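Fri 4 January

# Haugland reopens its ground-floor rooms with tables people can gather around

**PITTON** — The Haugland building opens its doors again this week, and the rooms on the ground floor have never looked brighter! After a winter of painting, sanding and moving furniture up and down the stairs, visitors will find 41 new tables, 148 chairs and a lot more space to walk between them.

The tables come from Flarnmont, a small furniture workshop on the other side of Pitton. Most are white ovals, picked after a trial in April when people who use the building tried four shapes and told us what they liked. The oval won easily. You can pull up one more chair without anyone ending up at a corner, and there's room to get past with a bag on your shoulder.

"I've wanted these rooms to feel like this for years," said Aurora Salgado, who runs the building. "You come in, put your things down and get started. The light bounces off everything — even on a gray morning it's a cheerful place to be."

The floors got plenty of attention too, and the glossy finish now runs right up to the tables.
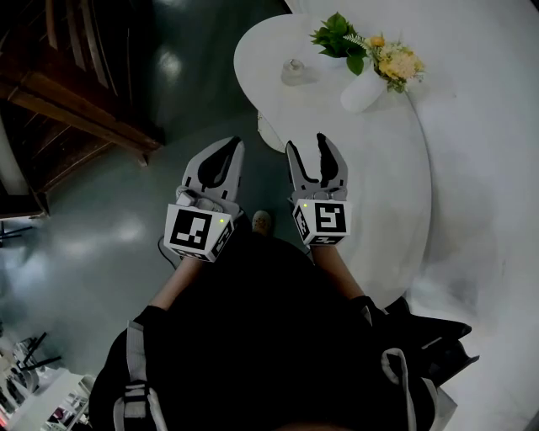 *Beside one of the white oval tables at Haugland.*

Rooms can be booked by the hour or for a full day, and the largest seats 50. Groups are welcome to shift the furniture to suit themselves, as long as it goes back afterward. Coffee and tea are served in the front hall every morning.

Bookings are open now at the Haugland front desk. Press visits can be arranged there as well, and Aurora Salgado is happy to show reporters through the rooms.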